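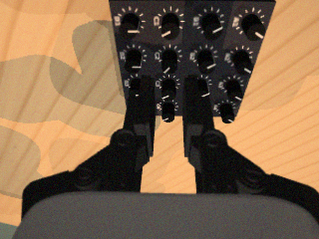
Black knobs on a dark control panel.

Can I watch a Somley council debate in person?
Yes, please do! The gallery seats up to 27, and doors open early.
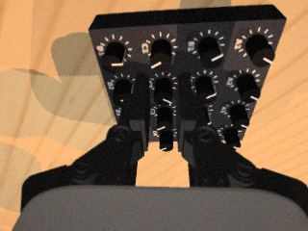 How do I speak on the Perico ceasefire motion?
Sign up at the desk before the session starts. You get 3 minutes – plenty of time to make a point, and members really do listen.

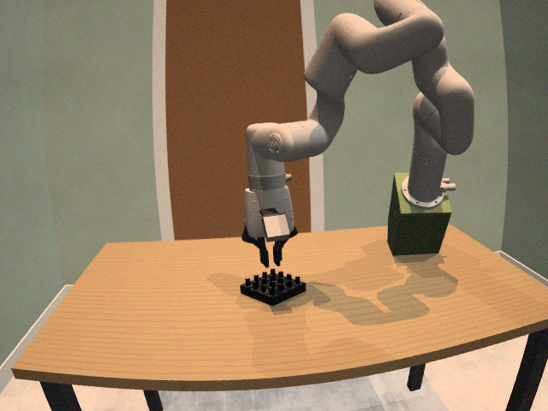
Where can I read the motion?
Ask for paper 665. It covers the April vote too, and it's a great read if foreign policy is new to you.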